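Notice to Staff of the Kitting Room
A short story

The company wishes to inform all employees of the Clostadberg works that the assembly of drive kits will pass to the Drinarard station in April. The undersigned was asked to prepare this notice in one page and has not been able to do so.

Drive kits have been made up by hand at Clostadberg since the works was opened under the Rolleck name. A kit consists of a board, a motor, a cable and a harness, laid together in a steel tray and passed through the hatch to final assembly. The work requires good light and a steady stool. On the day shift the room has sent out 300 trays without an error slip, and the slip book is available for inspection.

The Drinarard station performs the same work at a white table, with yellow bins on either side and the tray in the middle.

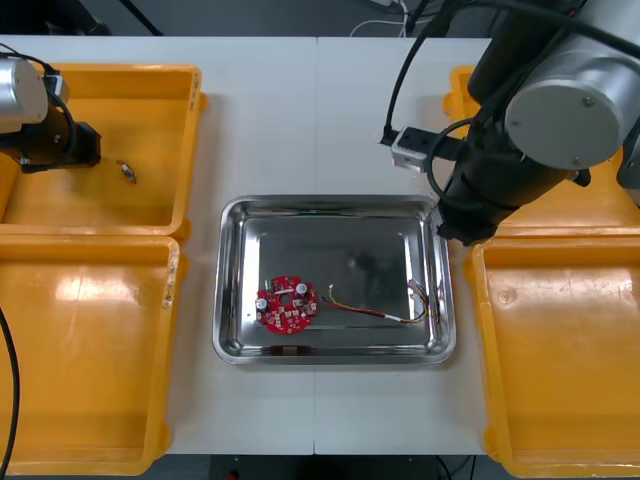

Employees will keep their grade and their rate of pay. The title of Kitter will be withdrawn and replaced by Station Attendant. Attendants will fill the bins, clear faults and sign for finished trays. The company regards this as an equivalent position. One employee, on being told so, asked to what it was equivalent. The question was entered in the minutes, and the undersigned undertook to reply in writing.

The handwritten labels on the bins are to be left in place. Printed ones were ordered and delivered, and remain in the stationery cupboard. The attendants stated that they would know a bin by the old writing from across the room, and management did not press the point.

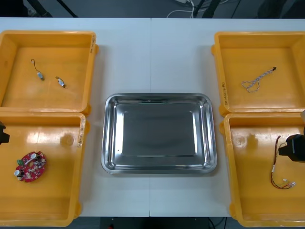
Concerning the Cable

During the trial period the station was observed for 20 shifts. It handled the boards well and the motors acceptably. It had difficulty with the cable. A twisted cable does not lie the same way on two occasions, and the station would lower its arm, close, rise with nothing, and begin again with what one attendant described in the log as good manners.

The senior kitter had 30 years of service and had not been consulted. She asked for permission to stop the station and was given it. She then showed the engineer from Chala how the cable is taken: close to the end, where the twist is tight, and never by the loop. The engineer asked her to do it again, more slowly. She replied that she did not know how she did it slowly. They remained at the table until the evening bell, and the overtime was approved.

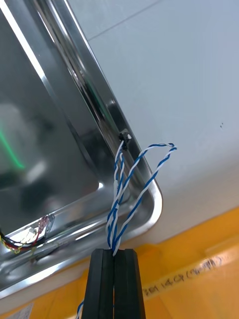

Her method is now part of the station's working instructions, where it appears as Revision 2. The form has no space for a name. The undersigned added one in pencil and was asked to remove it – the request was noted, and the pencil mark is still there at the time of writing.

It has been reported that attendants continue to reach toward the tray when a board is being lifted, as though to take the other side of it. The safety office has issued a reminder. Hands are to be kept behind the yellow line while the arms are in motion. Stools have been moved back accordingly, although they are found closer to the table each morning.

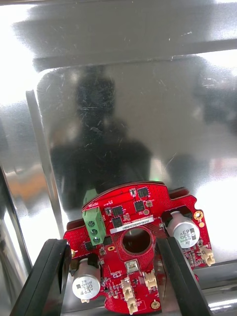
Drive board held between gripper fingers, Drinarard station, Clostadberg.

The reply promised in the minutes has been drafted several times. It will be posted beside the hatch when it is complete. Until then, employees with further questions may bring them to the works office after the evening bell, where the lamp will be on.

For the company,
The Works Secretary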